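Beltico to open single lost property service for Hjaltested and Skerum

For immediate release

Beltico, the operator of bus and ferry services in the Hjaltested area, will bring its lost property offices together into a single service in December. The new service, to be known as Utard, will handle all belongings found on the company's vehicles and vessels, and in its waiting rooms. It will be based in the former parcels hall at Hjaltested bus station, with a second collection desk at Skerum ferry terminal.

At present, an item left on a Beltico bus may be held at the depot where the vehicle finishes its day, while an item left on a ferry is kept at the terminal. Passengers who use both modes of travel in one journey must make separate enquiries. Under the new arrangements there will be one enquiry form, one telephone number and one register, open to staff at both sites.
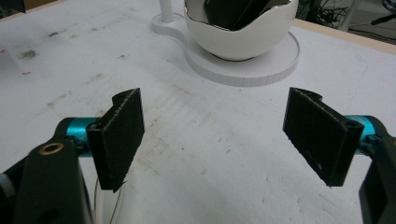
Utard will also change the way in which found belongings are recorded. Each item will be entered in the register with a written description and a photograph, and the same background will be used at both sites. Company guidance asks for a plain white tabletop, against which dark articles stand out clearly and small marks such as light specks or faint scratches can be made out. Marks of this kind often help an owner to prove that an item is theirs. Photographs will be seen by staff only and will not be published.

The register has been tested at Skerum since the spring, when staff entered over 400 items in the trial period. Beltico has made several changes as a result. The list of categories has been shortened, and the form now allows a passenger to say that they do not know which service they were travelling on when the item was lost. Staff at the terminal had reported that this question caused more abandoned enquiries than any other.

"People who have lost something are often anxious, and they should not have to learn how our company is organised before we can help them," said Sorin Vasiliu, Head of Passenger Services at Beltico. "The former arrangements grew up over many years, depot by depot. They served their purpose, but a passenger changing from the ferry to the bus at Hjaltested could find themselves sent back and forth between two offices with different opening hours."

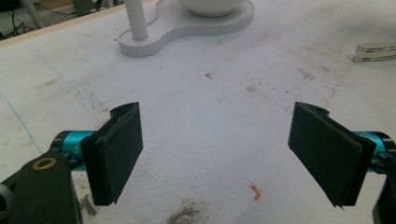 By Frida Lauritsen, Beltico Press Office, Hjaltested

The parcels hall has stood largely out of use since freight handling moved to the harbour side of the town. Work on the building includes a new step-free entrance from the station concourse, a lowered section of counter and an induction loop. Shelving for 2000 items is being fitted in the rear store, together with a locked room for valuables and identity documents. The original tiled floor will be kept.

Members of staff now employed at the separate offices will transfer to the new service on their existing terms. No posts will be lost. Training in the register has begun and will be completed before opening.

Belongings will be kept for 40 days from the day on which they are entered in the register. Food and other perishable goods will be disposed of at close of service. Passports and driving licences will be passed to the issuing authority if they remain unclaimed after 10 days. Unclaimed clothing and umbrellas in good condition will be offered to local charities – a practice that the Skerum office has followed for some time – and other articles will be sold, with the proceeds put towards the running of the service.

Wallets and purses will be subject to separate rules. Two members of staff must be present when one is opened, and its contents will be listed at once. An owner wishing to claim a wallet will be asked to describe the outside before the contents are discussed. Colour, the grain of the leather, stitching and any printed name or logo are all useful details, and passengers are encouraged to include them when completing the form. 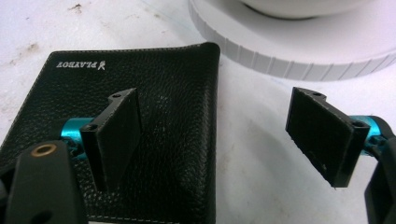 Making an enquiry

Enquiries may be made online, by telephone or in person. Passengers will receive a reference number, which should be quoted in any later contact. Those who are unable to travel to Hjaltested or Skerum may ask for an item to be posted to them at cost, or may name another person in writing to collect it on their behalf.

Items already held at the existing offices will be moved to the parcels hall during the week before opening. The current offices will continue to accept enquiries until then, and passengers with an open enquiry do not need to submit it again.

Media enquiries

Frida Lauritsen, Beltico Press Office, Hjaltested bus station. Requests to visit the parcels hall before opening should be made in writing to the press office.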